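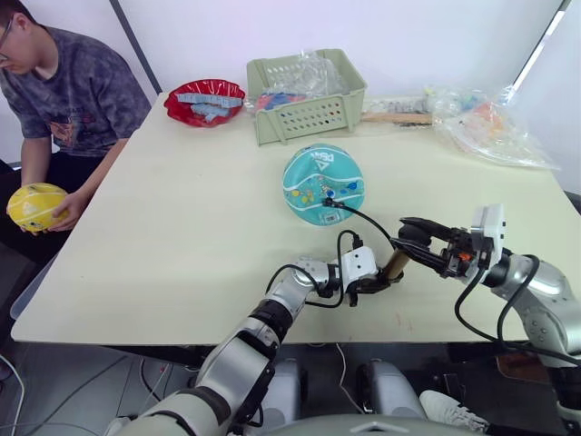
Sorting table, November. Both balls, the red bowl and the green basket.

Edin Mladenović wrote:
> I can take the toys over to Kinduvar after 4 pm. Is everything
> bagged? Last year we had 73 bags and a lot of it was loose when I
> got there. Also, do the balls go in with the rest or separately?

Edin,

Not everything yet. The big clear bag on the right end of the table still needs a tie, and so does the small one behind the stick. The green basket can go as it is, with its bag left inside. Please bring the basket back, we only have 20 of them.

The light blue interlocking pieces are in the red bowl for now. They need a bag of their own. I don't want them mixed in with anything else, it took me most of an evening to separate them last time.

The yellow ball and the teal one are both short of air. Let the rest out and pack them flat, separately. Kinduvar has a pump.

Does anyone on the list know what the long wooden stick belongs to? If it's yours, write to me before 4. Otherwise it goes on the shelf at Flutness with the other odd parts.

Ognjen Popescu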